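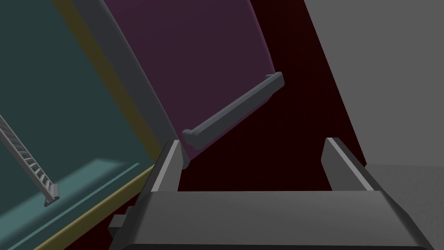 Ticket 800: door pull keeps stopping partway, sim and floor
Site: Carkunbridge kitchen
Opened by: Ginette Charpentier, evening shift lead
Status: Open, workaround in place
Vendor contact: Farquharson support desk

First entry

Hi all, me again! I'm putting this in as its own ticket even though it started as a comment on the old one about the shelf sensor, so please don't merge them. They're separate problems and the shelf sensor is fine now.

What happens: the arm goes to open the cabinet door, gets its fingers up to the handle, closes on it, starts the pull and then stops with "path deviation" before the door is open far enough to reach in. Then it lets go and backs off and waits for one of us to press resume. If you press resume it tries the exact same thing and stops again. If you open the door by hand first and then press resume, it carries on with the rest of the job like nothing ever happened.

It's only the swing doors. Drawers are good. It started after the February update, and I checked with the morning people, who say the same.

I can get it to do it in the sim too, which I'm pretty pleased about (I only got my login for the sim after Christmas and I'm still slow on it). Load the kitchen, pick the door task, leave everything on default and run it. Out of 20 runs on Wednesday I got 10 that stopped. The approach looks okay to me every time. The trouble is all after the fingers close.

Reply from Farquharson support

Thanks Ginette. Could you attach the run log and tell us which handle profile is selected? Also, is the pull set to "straight" or "follow hinge"?

Second entry

Log attached. Handle profile is "bar, long." The pull says "follow hinge" on the screen, but when I opened up the settings for the door task, the hinge side was blank. Not left, not right, just an empty box. Before the update I'm almost positive it said left on the one nearest the dish line. I don't have a screenshot from back then, sorry.

So my guess (and I run a kitchen shift, so take it for what it's worth) is that it's guessing the side, and when it guesses wrong it pulls across the swing of the door and gives up. That would fit with half of them failing.

I filled in the hinge side in the sim copy and ran it again. Much better. Still a few stops, but they come later, with the door most of the way open. I haven't touched the real one. I don't have rights to and I don't want to be the person who bends a door.

Reply from Farquharson support

That matches what we see in the log. The update cleared the hinge field on any door that had been set up by hand. We'll send a corrected file. For the late stops, please try lowering the pull speed to 44 and see whether they go away.

Third entry

Okay, 44 it is. In the sim the late stops are gone at that speed! It's slower to watch, you could go and fill a bucket, but it gets there.

The corrected file went on the real unit this afternoon, thank you. Doors by the dish line are working. The tall cabinet at the back is still stopping, and I think that one was never in the file to begin with. It was moved over from Rustton when they closed the small kitchen there, and whoever set it up just taught it by hand that day. Can somebody check? It has the long handle as well but the door is heavier than the others.

While I've got your attention, can I put down what this has been like on shift? My manager asked for it to go in the ticket and not in an email, so here goes.

When the arm came in, we moved two people off putting away and onto prep, and the schedule was built around that. Dina's hours used to end at nine and now she leaves at seven thirty, which she likes, and her old last hour went to the arm. So when the doors don't open there isn't a spare person standing there to do it. What happens is whoever is closest wipes their hands, walks over, opens the door, presses resume and walks back. Every time. On a bad night that's me, and I'm supposed to be doing the temperature sheets. We were late locking up twice in one week, and the sheets had gaps in them that I had to explain.

The other part is smaller but it bugs people more. The screen logs each of those as "operator intervention," and the monthly report that goes over to Lolstead makes it look like my crew keeps interrupting the thing. I'd like a way to mark them as door faults. Even a note field would do. We had some pretty sore feelings about that report, and one of the newer guys stopped pressing resume altogether and just put everything away himself, so then we had no record of the stops at all.

I want to be fair here, I like having it. My shoulders like having it! I don't miss reaching up into those cabinets with full racks at the end of a shift, and learning the sim has been the most interesting thing I've done at work in years. But if the plan is that we look after it now, then I'd like that written into the job somewhere, with time set aside for it, and at least one more sim login for the morning side so it isn't only me.

Reply from Farquharson support

The tall cabinet isn't in the file, you're right. It needs its own entry with the hinge side and a heavier door setting. We can add it remotely if you send the measurements. A fault category for interventions is possible, and we've passed the request along. Logins are handled by your own site admin.

Fourth entry

Measurements attached, taken with the tape from the office. I did the door width twice and got the same answer, so trust that one. The height of the handle is to the middle of the bar.

Workaround until then: the tall cabinet gets propped open before the evening run starts and closed by hand afterward. There's a note taped next to the screen. Morning shift, please don't close it on your way out, we need it open from four o'clock on.

Login request for the morning side went to our admin, no answer yet. Leaving this ticket open until the tall cabinet has done a full week at 44 without a stop.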